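The Clirnberg police sent out 117 words on the night of the Gukow Street stabbing. I know because I pasted them into a counter after reading the same sentences, in the same order, in three different papers the next morning. Two of the three had put a reporter's name on top.

I used to do this work, so I know how it goes. The release lands late, the desk wants something up before the other guy has it, and the person on shift is 24 and also covering the school board. You change "the male subject" to "the man," add "police said" at the end, and go on to the next thing. I did it plenty of times. I don't think it made anybody smarter.

What bothers me about the Gukow Street coverage is how sure it all was. By breakfast we had been told that the attack was "an isolated incident" and that there was "no ongoing threat to the public." Who decided that? At that hour the officers had been inside the house for less than 30 minutes. They had not talked to the neighbor on the left side, Jiahui Dong, who told me she was awake and standing on her porch the whole time. She says nobody asked her anything until the second week of June, eight months later, and then it was an insurance man.

Maybe she had nothing useful to add. Most witnesses don't. But "isolated" is a conclusion, and it was printed as a fact by people who had no way of checking it. When the second arrest came, the word just dropped out of the stories. No paper ran a correction, since technically the police had said it and the police had said it wrong – so whose mistake was it?

Eino Manninen, who ran the Noltlow crime desk back when Noltlow had one, kept a rule that you could not use a police adjective. You could use their times, their addresses and their charges. If they wanted to call a thing "horrific" or "random" they could do it inside quotation marks with a name attached. His reporters hated it. It made the stories short and a bit dull, and the paper got beaten on a lot of mornings. I've gone back through 14 of those stories from his last year and I could find only one that had to be walked back, over a street number.

People will tell me readers want the story now. I hear that a lot, usually from people who sell ads against it. I'm not convinced anyone in Clirnberg was better off knowing at 2 a.m. that a man with a certain middle initial was "a person of interest." He was let go the following afternoon. His name is still the first thing that comes up when you look for him, and the Han County paper has refused twice to take it down. Their reason is that the story was accurate when published. That's true in the same way a stopped clock is.

I don't blame the young reporters much. I blame editors who treat a press release as reporting that somebody else was kind enough to pay for. An almost 100 percent match between a police statement and a news story ought to embarrass the person who approved it, and I have yet to meet one who was embarrassed.

The department has announced that it will start posting its releases straight to its own website, and the papers are upset about this. They say the public needs a filter. I'd like to know what they think they have been filtering.

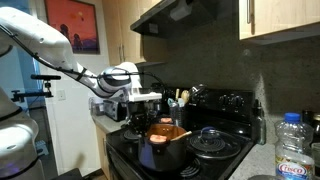 As for the claim that small papers can't afford to do it any other way, I'd believe it more if they had tried. One phone call to the porch next door costs nothing. Holding the man's name until there's a charge costs nothing either. If a paper can't manage those two things, it could at least print the release whole, with the police department's name on top where the reporter's used to be.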